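Leave the Worktop Bare

The standard advice for a work surface is to protect it. Put down a mat, a runner, a sheet of glass, a layer of film. Retailers sell the table and the covering together, and the covering is often where the margin is. My argument is that a pale wood surface in daily use should be left uncovered, finished with something that can be renewed, and wiped. The covering costs more over the life of the table than the damage it prevents, and it removes most of the reasons for having wood in the first place.

Consider what a covering does mechanically. A mat of silicone or PVC sits on the finish and traps whatever gets under it. Crumbs and grit become an abrasive between two flat faces, and each time the mat shifts, the grit moves with it. Moisture that would evaporate from an open surface in minutes stays put. Some soft plastics contain plasticizers that migrate into varnish and leave a tacky patch in the shape of the mat. The user sees none of this until the mat comes up, which may be years later. By that time there is also a color difference, as pale woods shift under light and the covered part does not shift at the same rate.

I ran a Jamum desk mat on a light wood table for 2 years. It was a well-made mat with clean edges and a dense backing. When I removed it there was a rectangle on the table, and the finish inside the rectangle was in worse shape than the finish outside it. The exposed part had taken coffee, solder flux, a dropped pair of pliers and a great deal of elbow. It had fine scratches and two rings. The covered part was hazed all over and sticky in one corner. I had paid for protection and had protected the wrong area.

The second issue is the finish. Surfaces sold for home use tend to come with a hard film, usually a lacquer or a two-part coating. These score well on a stain test and badly on repair. Once a film is broken, water goes in at the break and spreads beneath it, and a local fix shows as a local fix. A penetrating oil or hardwax oil scores lower on day one. It marks sooner. It can also be abraded lightly with 300 grit along the grain, re-oiled over the affected area, and put back to work the next morning. I use a Drallow hardwax in matte. Other products in the class behave in a similar way, and I have no strong view between them.

Sheen matters more than color. A gloss surface shows every scratch as a bright line, and a low sheen scatters the light so that shallow scratches drop out of sight at most angles. On pale wood with long, fairly straight grain, a scratch that follows the grain is hard to find even when you know where it is. Cross-grain scratches are the ones that read as damage. The practical consequence is to drag things along the grain where you have the choice, and to lift them where you don't.

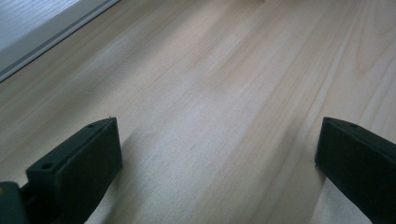
El Khatib wrote in after an earlier version of this argument went up, and the objection was that all of it assumes a careful adult user. Put children or a rental tenant at the same table, the comment went, and an oiled top is gray by June; a cheap mat that gets thrown away every year is the lower-cost option, haze or no haze. The same comment held that most people will never sand anything, and that a maintenance plan nobody follows has a value of zero.

The first half of that is fair as far as it goes. A rental table is a consumable and should be specified as one. I would use a laminate there and skip both the wood and the mat. The second half I accept less readily. People re-oil cutting boards. They season pans. The work on a tabletop is of the same order: 4 hours, mostly drying time, once a year for a kitchen table and less often for a desk. What stops people is the belief that the top is a precious object, and the mat reinforces that belief every day it stays down.

There is also the matter of edges. Where wood meets another material, whether metal, stone or a painted panel, dirt collects along the line and the wood takes up water through whatever part of it was left unsealed. This is where tops fail. A mat does nothing for it, because mats stop short of the edge. Ten minutes with a dry brush and a thin coat of oil worked into the joint will do more for the life of the top than any covering laid across the middle. If the joint has a groove, clear it before oiling. Oil over packed dirt sets into a brown line that has to be scraped out.

Cleaning should be plain. A damp cloth, wrung hard, then a dry one. No vinegar on oil finishes, and no spray polish with silicone in it, as the residue interferes with the next coat and causes it to bead. I tested the Prikance wood spray on an offcut and got beading after 5 applications. The offcut needed a full strip. The product may do well on lacquer, where I did not try it.

Heat is the one exception I make. A pan from the stove goes on a trivet, and the trivet goes back in the drawer afterward. The same applies to a soldering iron stand or a glue gun. These are local, temporary coverings used for a known load, and they leave the surface open to air the rest of the time. A permanent mat put down against an occasional hot pan is a bad match of measure to risk – the pan is there for twenty minutes, the mat for years.

For anyone who already has a mat down, the procedure is simple. Lift it and clean both faces. Leave the top exposed for a few weeks before sanding anything, so that the color difference has time to narrow. If the patch is tacky on a lacquered surface, try mild soap first, and accept that the lacquer may have to come off. If the top is oiled, sand lightly and recoat the whole surface in one session, keeping a wet edge and wiping off the excess before it starts to grab. Oily rags go flat on a line outdoors or in a closed metal can with water, never in a heap.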